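Oficina > Cadernos > Vistulier > Acabamento de utensílios – julho

Entrada de julho, 8h40. Retomo o teste de óleos. Ontem não escrevi nada, fica tudo aqui junto.

Objetivo continua o mesmo: ver qual acabamento aguenta lavagem repetida sem levantar a fibra. Três candidatos – linhaça crua, linhaça polimerizada (a lata da Camton, já meio grossa no fundo) e a mistura óleo/cera que a Kelly Pearce trouxe de Travham. Amostras de faia e nogueira, tudo do mesmo lote, lixadas até 400.

Nota sobre a lixa: saltar de 120 para 400 não dá. Tentei em duas colheres de faia e as riscas aparecem todas mal leva óleo. Voltar atrás, 180, 240, 320, depois 400. Levantar a fibra com pano húmido entre as duas últimas. Chato mas tem de ser.

Linhaça crua: ao fim de 71 horas ainda pega ao dedo. Cheiro forte. A nogueira ficou bonita, a faia amarelou mais do que eu queria. Não sei se vale a pena insistir, o prazo de Samir não dá para semanas de cura.

Polimerizada: demão fina, 30 minutos, limpar o excesso. Se se passa dos 30 fica uma pelicula nas curvas da concha e depois só sai com lã de aço. Aconteceu em duas peças, culpa minha, fui ao telefone.

Mistura da Kelly: aquecer em banho-maria a 40 graus, não mais. Aplica-se bem, seca a mate. Toque óptimo. Dúvida: a cera aguenta água quente? Ela diz que sim se levar segunda demão no dia seguinte. A ver.

Pendurar vs. deitar – os cabos deitados ficam com marca na face de baixo, sempre. Pendurados escorre para a ponta e faz gota. Limpar a gota aos dez minutos e resolve. Prefiro pendurar.
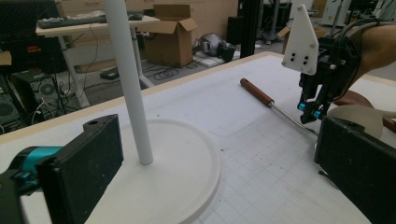
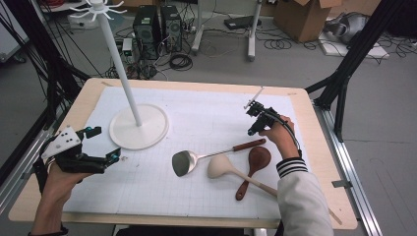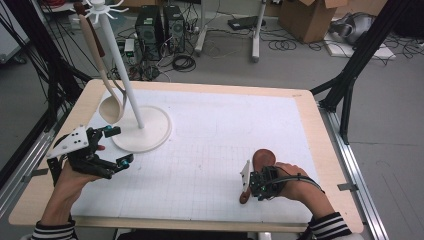 Suporte branco de base redonda, na mesa da quadrícula. Utensílios pousados: só na segunda.

Lavagens. Protocolo: água morna, detergente neutro, esponja macia, secar ao ar na vertical. Repetir 40 vezes por amostra e passar o dedo a cada cinco. Já vou a meio com a polimerizada e a faia só arrepiou um bocado junto ao topo do cabo, onde a fibra sai de ponta. A nogueira nem se nota. Na mistura ainda só fiz dez, cedo para dizer.

Manchas: molho de tomate e curcuma, uma hora cada. Tomate sai em todas. Curcuma não sai de nenhuma, nem com bicarbonato. Avisar no folheto e pronto.

Panos com óleo de linhaça – estender na corda lá fora, NUNCA amarrotados no balde. Encontrei dois no balde hoje de manhã. Pela última vez, isto pega fogo sozinho.

Por fazer:
– segunda demão da mistura, amanhã cedo
– pedir mais nogueira, a que há tem um nó feio a meio
– perguntar à Kelly a proporção de cera, ela disse de cabeça e eu não apontei
– acabar as lavagens da polimerizada
– etiquetas novas, as de papel descolam-se com o óleo

16h15. Linhaça crua continua a pegar. Tiro-a da lista, fico com duas. Falta confirmar com Samir se aceitam o tom mais escuro na faia.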